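Sorting Printed Blocks by Color: A Simple Tabletop Activity

I love this one! A handful of small printed shapes, a flat board, and you have a sorting game that works for a quick break or a whole rainy afternoon.

What you need

A flat wooden board, pale if you can get it, so the colors really pop. Mine came from Stidosberg and it's plenty big.
A few colored blocks. Stars and cylinders are great because they look so different from each other.
A sheet of 600 grit sandpaper for any sharp corners.

Getting the blocks ready

Print at 20 percent infill (40 is overkill, trust me) and leave the ridges on the sides. They give you something to grip! Sand only the points of the stars, and go easy.

Setting up

Scatter everything in the middle of the board and mix it up well. Then pick a side for each color: red on the left, green on the right, and so on.

Playing

Slide the blocks, don't lift them. That's the rule that makes it fun, especially when a star catches on its neighbor and spins off the wrong way.
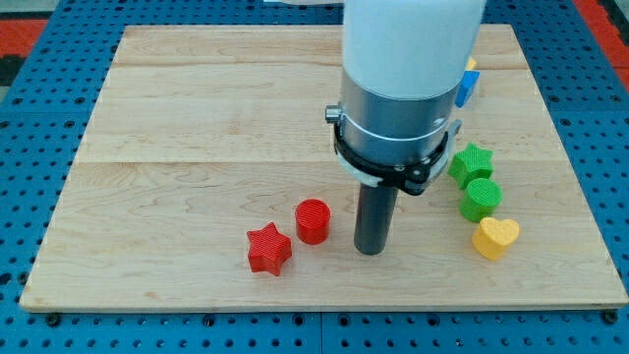 Once the colors feel easy, switch to sorting by shape, so all the stars go together whatever color they are. Or time yourself! My best run so far is 54 seconds, with one cylinder tipped over and rolled back into place.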